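**Etiquetado de la tarea «cambiar la bolsa de basura»: ¿dónde cortamos?**

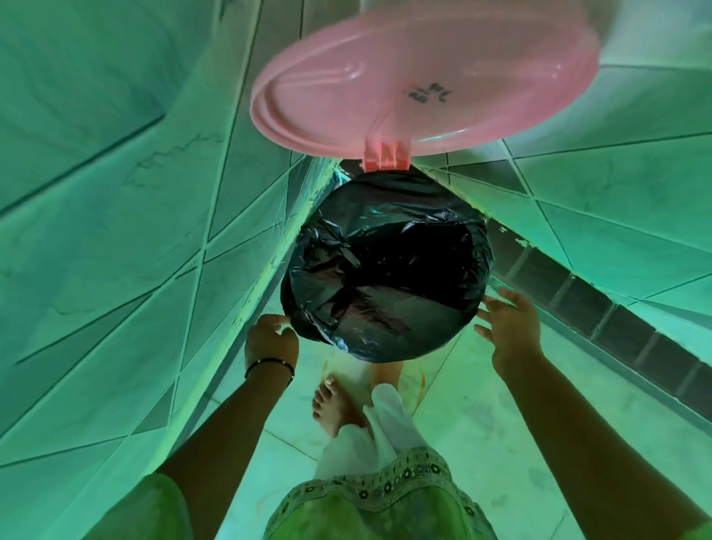 Filldale, 14 de junio

**rasik_datos** escribió:

Abro hilo porque llevamos 867 clips de tareas de casa revisados y este grupo es el que más discusiones da. El fotograma es de un clip del lote de baños y cocinas. Tapa rosa levantada, bolsa negra en la boca del cubo, las dos manos en la bolsa: la izquierda agarra el borde y la derecha está abierta.

La guía de Wenix pide una etiqueta por subtarea y una mano principal. Yo puse «ajustar bolsa», mano izquierda. El segundo revisor puso «sacar bolsa», bimanual. Mirando solo el fotograma no se puede decidir, de acuerdo, pero viendo el clip entero tampoco coincidimos en el punto de corte.

¿Cómo lo estáis haciendo los demás?

---

**tornillo_m4** escribió:

Bimanual. Si la mano derecha toca la bolsa, cuenta, aunque no cierre los dedos. La política tiene que aprender que la segunda mano acompaña. Si marcas solo la izquierda, luego el modelo deja el otro brazo quieto y la bolsa se le escurre por ese lado. Nos pasó en febrero con las fundas de almohada y hubo que reetiquetar 4000 segmentos.

---

**lucia_no_soy** escribió:

> Si la mano derecha toca la bolsa, cuenta

No estoy de acuerdo. Tocar y agarrar son campos distintos en el esquema. En ese fotograma yo pondría izquierda = agarre, derecha = contacto. «Bimanual» lo reservo para cuando las dos manos sostienen. Si lo metemos todo en el mismo saco, la etiqueta no dice nada.

El verbo lo sacaría del clip y nunca de un fotograma suelto.

---

**tornillo_m4** escribió:

El campo de contacto existe en la versión nueva del esquema. En la que usa Rasik no.

---

**rasik_datos** escribió:

Correcto, seguimos con la vieja. Tengo la migración pendiente.

---

**pixelverde** escribió:

A mí me preocupa más el color. Todo tira a verde azulado: azulejos, suelo, ropa, hasta el borde de la tapa. ¿Lo corregís antes de entrenar o lo dejáis?

---

**lucia_no_soy** escribió:

Lo dejamos. Variamos el balance de blancos como aumento de datos. Si corriges clip por clip, acabas con un conjunto muy limpio y un modelo que falla en el primer baño con luz rara.

---

**pixelverde** escribió:

Pues nosotros corregimos y nos va mejor en segmentación de manos. Será que el detector que usamos es más viejo. Con dominantes fuertes confunde piel y azulejo.

---

**samir_lab** escribió:

Soy del proyecto Samir. Dos cosas sobre los cubos:

1. La tapa tiene que ir como objeto aparte, con estado (abierta/cerrada). Aquí se ve la pestaña de la bisagra unida al borde, así que la relación con el cubo es clara.
2. El texto de la tapa sale del revés y se lee a medias. No lo transcribáis. Marcad «texto ilegible» y ya. Hubo quien rellenaba el campo con lo que creía que ponía y el buscador de duplicados se volvió loco.

---

**tornillo_m4** escribió:

A lo del texto, sí. A lo de la tapa como objeto aparte, depende de cuánto tiempo tengas. En nuestro lote son 13 objetos por clip de media y cada estado que añades es otra pasada.

---

**rasik_datos** escribió:

¿Y el pie? Se ve un pie descalzo debajo de la bolsa, medio tapado por tela blanca. Un revisor lo marcó como obstáculo.

---

**samir_lab** escribió:

Clase «cuerpo propio», junto con los antebrazos. La tela y la prenda verde con el bordado, igual, que si no el planificador las trata como superficie.

---

**lucia_no_soy** escribió:

Yo la ropa la enmascaro sin clase, pero entiendo el criterio.

---

**rasik_datos** escribió:

Vale. Propuesta para el lote, decidme si alguien se opone:

- Corte: primer contacto de cualquier mano con la bolsa.
- Fin: las dos manos sueltas.
- Verbo: por el clip completo. Si hay duda, «manipular bolsa».
- Manos: agarre y contacto por separado, en cuanto migre el esquema.
- Tapa: objeto aparte, con estado.
- Pie y ropa: cuerpo propio.
- Color: sin tocar.

Quedan 4 clips en los que no hay acuerdo ni con estas reglas. Los subo a la carpeta de disputas.

---

**pixelverde** escribió:

Me opongo a lo del color, pero no voy a bloquear el lote por eso. Guardad los originales.

---

**tornillo_m4** escribió:

El fin no me convence. Si suelta un segundo para recolocarse, me partes la tarea en dos. Pon un margen.

---

**rasik_datos** escribió:

Pongo margen de un segundo y lo probamos con los clips de disputa.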